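A **desk grommet** (also cable grommet, cable port, desk tidy, or just "the hole") is a lined opening in a worktop that lets leads drop through to the floor or a tray underneath. Usually round. Usually near the back. Most have two parts, a liner pushed into the cut and a lid that sits on top. The word is older than desks with plugs in, it comes from ship's rope, where a grommet was a ring of it.

Found on office desks, reception counters, craft tables, school benches. Less often at home, though that has changed as people work from the spare room.

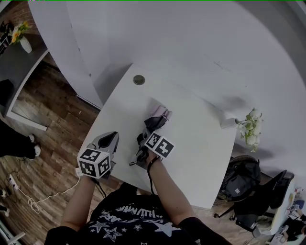 ## Parts

- **Liner** (or sleeve). The tube. Covers the raw edge of the board so it doesn't chip or fray a lead.
- **Flange.** The flat rim you see from above. Hides a rough cut.
- **Lid** or cap. Sometimes turns, sometimes lifts out. Goes missing a lot.
- **Notch** or brush. The gap the leads pass through when the lid is on. Brush types keep more dust out and are harder to clean.

Plastic and metal both common. Metal lids look smarter and mark more easily. Colour is either matched to the worktop or left grey, black or silver. On a white top a metal or dark rim stands out, which some buyers want and others complain about.

## Placing

Back edge, middle or a bit to one side. Makers' drawings normally give 100 mm from the back edge to the centre of the hole, enough to clear the frame rail. On curved-front desks the back is still the reference, never the curve. Where two people share a run of desks each gets one, or there's a single one between them and arguments.

Desks with a shelf over them are a special case. The shelf blocks the view of the hole from standing and people forget it's there. Lamps clipped to the shelf then get their leads run down the front of everything. Fitters at Plarkton mark the hole position first and hang the shelf after, which is the better order.

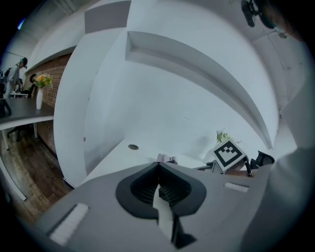
*Round grommet in a white desktop, with a long white shelf overhead and a curved partition to the left.*

## Fitting

A hole saw, a bit bigger than the liner and never smaller. Senthil Devadiga's fitting notes for Golgate desks (sheet 469, still passed about as a photocopy) give the usual method:

1. Check underneath. Rails, drawers, the tray.
2. Mark the centre. Tape over it.
3. Drill from the top until the pilot bit comes through, then finish from below.
4. Vacuum. Seal the cut edge if the board is chip.
5. Push the liner in by hand, no hammer.

Step 3 is the one skipped, and the surface tears out underneath. The flange won't hide that side but then no one looks there. If the liner is loose a single turn of tape round it is enough. Glue is a bad idea as the liner may need to come out for a bigger plug.

## Use and upkeep

The lid should be on when no leads are going through. Without it the hole collects crumbs, paper clips, pen tops, the backs of earrings. Wulan Jugah, who looked after 40 desks at the Rai offices, had them all lifted and wiped every August and kept what was found in a jar.

Spills are the other thing. A flange stands slightly proud of the top and will turn back a small puddle, but not a full cup. Flower water is a frequent culprit, so a lot of offices went over to artifical flowers for desk vases. 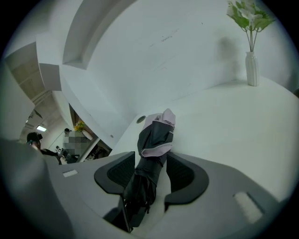 Keeping the hole clear is mostly habit. Bags, coats and wet things get put down wherever there's space and the back of the desk is often the only space. A round hole of the usual kind is small and low and easily covered. A folded umbrella is a fair guide to how little it takes: the black one with the pale pink-lavender lining, laid flat, would hide the grommet beside it altogether and drip into it if it had come in from rain. Vases are better off to the side, as with the white ribbed one, well over to the right of the hole. Walls behind desks pick up scuffs as well, from chair backs and from monitor arms, and the same wipe-down will do for both.

## Related fittings

**Power grommet**: sockets built into the lid. Bigger hole. **Flip-up port**: rectangular, hinged, mostly meeting tables. **Cable spine**: hangs below, carries the leads to the floor. **Blanking cap**: plain disc for a hole that isn't wanted any more, Sumance sell them in packs of 5.

See also: *cable tray*, *modesty panel*, *hole saw*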